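Notes from the Side Door
October 21, 2025

I've owed you all a proper update since May, so get a cup of something and settle in, because this one runs long.

The big news first. The Navarrete Street prayer house has its permit! After all those hearings (I sat through more of them than I care to admit, usually next to the radiator that clanks), the city has agreed that the old carpet showroom can be used for worship, and that three congregations can share it. The Friday prayer group gets the main hall at midday and early afternoon. The Lutherans from Clada, whose own roof is still open to the pigeons, have Sunday mornings. And our little Jewish study circle, which started in my dining room and outgrew it, has Saturday evenings in the upstairs room with the good windows.

I know some of you had doubts, and I had plenty myself. My worry was never the theology so much as the furniture. The Lutherans want pews or at least chairs, the Friday group needs open carpet, and we want tables, because you can't study properly with a book on your knee. For two months the whole future of interfaith life on our side of town seemed to hang on stacking chairs. We've settled it now. The chairs live in the back corridor, each group puts them away when it's done, and if you leave one out you hear about it.

The shoe shelves were the other long conversation. The main hall is now shoes off for everyone, all week, Lutherans included. Their older members asked for a bench by the entrance so they could sit down to unlace, and the Friday group said they'd been wanting one for years anyway, so there's a lovely long bench and I sat on it myself last week and was very comfortable.

Florencia Rivadeneira has been the patient one in all this. She came to the project through the Lutheran side, and she wrote the sharing agreement, which is 33 pages long and which I have now read twice. My favorite part is the section on holidays. When two calendars collide, the group with the fixed date keeps the hall and the other gets first pick of the rest of that week. If both dates are fixed, we split the day and eat together in the gap. I asked her what happens if somebody is fasting during the eating-together part and she just turned to the next page, where she'd already covered it. 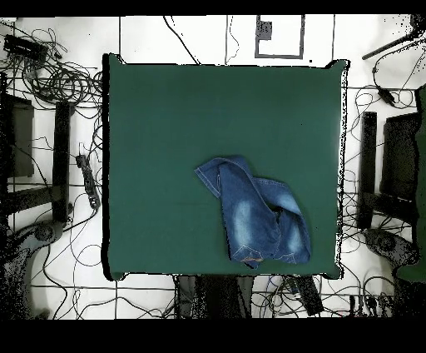
Photo: Riltent Pictures

We had a question from several readers about what to wear, so let me pass along what the groups have told me. For the Friday prayers, visitors are asked to cover shoulders and knees, and women who are visiting may bring a scarf or borrow one from the basket by the door. For Sunday mornings, come as you are. For our Saturday evenings the same, though a few of the men like to have their heads covered and we keep spares. Jeans are fine at all three. I asked specifically.

Now, the part of the agreement people argued over most was who may lead. The Friday group has a woman who teaches and sometimes gives the talk, and that has cost them a few families who didn't feel they could stay. Some of those families wrote to the city against the permit, and one of the letters was read out at the last hearing. It was a sad letter more than an angry one. The writer said he felt his mosque had moved away while he was standing still in it. I've thought about that line a good deal. My grandmother said much the same thing when her synagogue took out the partition, and she kept going every week and complained every week until she was very old.

I don't think the agreement can fix that kind of hurt, and it doesn't try. What it says is that no group in the building gets a vote on how another group prays. You can ask questions, you can sit at the back if you're invited, and you can have opinions on the kitchen. That's all. I think it's a good rule and I expect I'll break it by winter.

On money: the fund stands at 996 dollars after paying for the paint and the new lock, and the door fee for the city inspection is still to come out of that. The Stetero hall has offered us its old sound system for nothing if we can pick it up, so if you have a van and a free morning, please write to me. The speakers are heavy and I'm told the stairs there are narrow.

The open house drew 98 people, which filled the main hall and most of the corridor too. A boy from the Friday group gave tours of the prayer niche and would not be rushed. The Lutheran choir sang two hymns and then, by request, a third. We put out copies of the page we'd been studying upstairs, and I came back to find two strangers arguing happily over the second paragraph, so I pulled up a chair. (I put it away afterward!)

A few small things before I go. The upstairs heating works now, but it takes an hour to get going, so bring a sweater. The parking lot behind the building belongs to the dentist until six in the evening and he does mean six. And the kitchen shelves are labeled, one for each group and one shared, with meat kept out of the shared one altogether so we can all use it.

Next time I'll have the winter schedule, and with luck the soup recipe from the open house, if I can get it out of Florencia. Write to me at the usual address with questions, corrections or offers of vans.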